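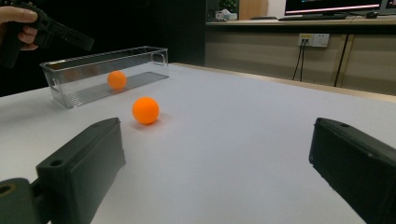 *4 min read · thread, 12 posts*

**1/** I have worked in the packing hall at Skemthorpe for a long time, and since October my work is a different one. People in my family ask me what I do now all day, so I will try to write it in short pieces. The short answer: I pick things up with a tool and put them in a bin, so that later a machine can do it.

**2/** Before this I stood at line 2. Small parts came in mixed, we sorted them by hand into bins, and the bins went to the truck for Mirkton. It is not hard work for the head, but it is hard for the shoulders. In winter also for the feet, because the dock door stays open.

**3/** Then the company bought the system from Van der Linden. We had a meeting about it in the canteen. The word "colleague" was used for the robot many times. I did not like this word for it and I still don't, but the man who explained it was polite and he answered the questions until the end of the break.

**4/** Now the work itself. You hold a gripper in your hand, it has a handle like a pistol and two black fingers in front. You go to the object, close, lift, carry, open. The camera on the tool records the movement. We begin with easy objects. An orange ball, a clear plastic bin, a white table. My first week was only balls.

**5/** You would think a ball is the easiest thing in the world. But you don't feel it with your skin. If you come one finger too early, the ball rolls away and you go after it across the table like a cat. I was worse at this than my own nephew would be, and I have sorted parts for half of my life.

**6/** What I learned after some days: you must be slow, but the same slow every time. The young people from the project say "smooth." For me it is like pouring soup into a plate for a guest. When I thought about soup it went better.

**7/** The target is 1,000 good recordings for each object. My best day until now was 822, all objects together, and in the evening my thumb was talking to me. We asked for a break each hour and for a softer handle. The break we received. The handle is "being looked at."

**8/** Now the question that everybody sends me in private: do you teach the machine to take your job? I don't have a clean answer. On line 2 we were six people in a shift and now there are four. Two moved to returns, with the same pay, and one of them is glad and one is not. No person was sent home. What happens next year I don't know, and I notice that the managers also speak about next year very carefully.

**9/** Something else that changed is the talking. On the line we talked the whole shift, about children, football, which shop has cheap tires. At the table I must concentrate, and there is a desk with computers just behind, so it feels more like an office. I eat lunch with the line people still. They call me "professor" and ask if my student has learned anything.

**10/** To be fair I must also write the good parts. My shoulder does not wake me at night anymore. I work inside, far from the dock door. And for the first time in this company, someone asks me *how* I do a thing, and writes down the answer. I told them that we always take a small part from the side if the bin is nearly full, because from the top your hand pushes the others out. They did not know this. Now it is in the instructions.

**11/** What I would tell people in other places, if such a system comes to you: ask early who will make the recordings, and if it is counted as normal work or as extra. Ask who may look at them later. At Rarnness, where our company has the other warehouse, they did not ask, and the first 2,000 recordings were made after the shift by people who were already tired. It was paid in the end, but it took letters.

**12/** Next come soft bags, and I am a little afraid of them, because a bag does something new each time. If somebody here has done bags with a hand gripper, please write to me how you hold your wrist. Mine turns to the inside when I lift and I cannot stop it.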